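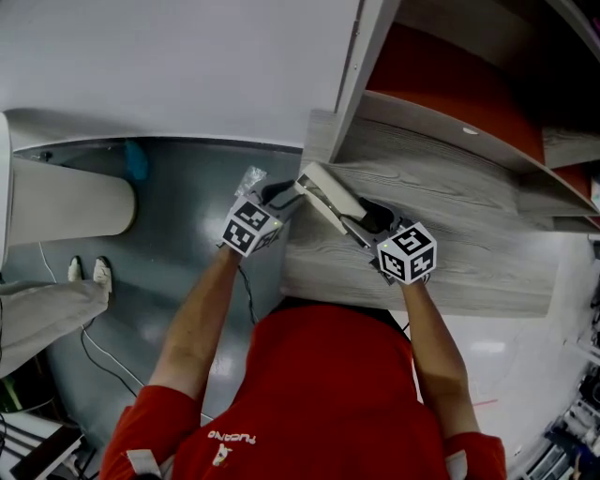
A morning at the Medetti ambulance training center
10 Nov 2018, by Gönül Gökçe

So I finally got to the open day at Medetti! I've driven past the place for years (it's the low building behind the Ekinci tire shop) and always figured it was offices. Inside it's mostly one long hall with mats, a mock living room and half an ambulance bolted to the floor.

They split us into groups of 12 and my group started with bleeding. Our instructor, a retired paramedic with a voice you could hear in the parking lot, had us pack a fake thigh wound with gauze and then lean on it. You have to push so much harder than you think. My wrists gave out first, and the teenager next to me took over without being asked, bless him.

After coffee came tourniquets. They use one called the Vorex, with a chunky plastic rod you twist and clip down. I got mine on in just under a minute, which the instructor called "a start."

Then the half ambulance! The stretcher lock is a foot pedal, and I could not find it for love or money. The crew told us the station went out on around 3,000 calls last year, and 586 of those were falls at home. I went straight home and moved the hall rug.

Parking was a pain and the coffee was weak, but I'd go back. The next one is in December, free again, and you sign up at the front desk or by phone. Wear pants you can kneel in.

2 comments

Cleline: Did they do choking in babies? That's the part I need.

Gönül Gökçe: Only a quick demo at the end, but there's a separate evening class for it. Ask at the desk!

Contact | © 2018 Gönül Gökçe | Back to top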